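How to digitise a box of old band cassettes

Demo tapes, rehearsal recordings and self-released cassettes from small bands are often the only copies left. Copying them to a computer is slow work, but none of it is hard. The steps on this page were written while transferring tapes by Nair and Vatitz, two groups who shared a practice room and, on several cassettes, a drummer.

What you need

A cassette deck in working order, with line outputs on the back. A portable player will do at a pinch, but the speed tends to wander.
A USB audio interface with two line inputs.
A lead from the deck to the interface, usually two phono plugs at one end and two jacks at the other.
Any recording program that shows a level meter.
Cotton buds and isopropyl alcohol.
A pencil.

Step 1: Sort the tapes

Lay all the cassettes out and give each one a number on a small sticker. Put the sticker on the case and write the same number on the shell, as tapes and cases get swapped. Note down whatever is written on the inlay, including spelling mistakes. One of the Vatitz tapes is marked "Nomport, second night" and has no year on it. Copy that down as it stands and leave the guessing for later.

Step 2: Check each tape

Look at the felt pad behind the tape in the middle opening. If it has dropped off, the treble will be dull and the sound will come and go. The pad can be replaced from a scrap cassette. Use the pencil to take up any slack. If the tape has been stored for years, wind it all the way forward and all the way back before you play it.

Break off the two tabs on the top edge if they are still there. This stops anyone recording over the tape.

Step 3: Clean the deck

Dampen a cotton bud with alcohol and wipe the heads, the capstan and the pinch roller. Keep going with fresh buds until they come away clean. Let everything dry for a few minutes. Repeat after every few tapes, or sooner if a tape sheds brown dust.

Step 4: Set the level

Play the loudest part you can find and adjust the input so the peaks stay well below the top of the meter. Home-made tapes jump about. A quiet song may be followed by somebody hitting a snare right next to the microphone.

Record at 24 bits and 48 kHz, in stereo, even if the tape is mono. Turn Dolby off unless the inlay says it was used.

Step 5: Record a whole side

Start the computer first, then the deck. Let the side run to the end without stopping between songs. The count-ins and talking are worth keeping, and you can make a separate edited copy later.
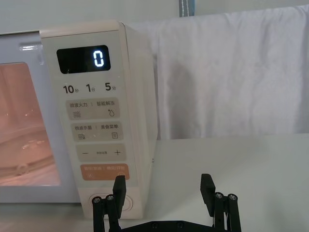 A C90 runs for 45 minutes a side, so you will want to be doing something else. Don't do it on the same extension lead. Motors and transformers can put a hum or a click on the recording, and a microwave is worth keeping well away from the deck. The sort with quick-time labels for ten seconds, one minute and five minutes is handy for a cup of soup, but wait for the side to finish first. Fridges and dimmer switches can also be heard on some set-ups.

Step 6: Name and save the files

Save as WAV. Use the tape number, the side and the band, in that order: 014_A_Nair.wav. Put the date of the transfer in a text file in the same folder, with the make of deck and anything odd you heard.

Keep two copies on separate drives. A finished side takes up more room than people expect, in the region of 780 MB for 45 minutes at these settings, and a box of 100 tapes will need a large drive.

Step 7: Make listening copies

Open the WAV, split it into songs and export those as MP3 or FLAC. Do any noise reduction here and leave the original file alone. Go lightly, as too much makes cymbals sound watery.

If you plan to put the songs online, ask the players first. The Farska tapes are next in the queue and will be done the same way, starting with the ones that have lost their pads.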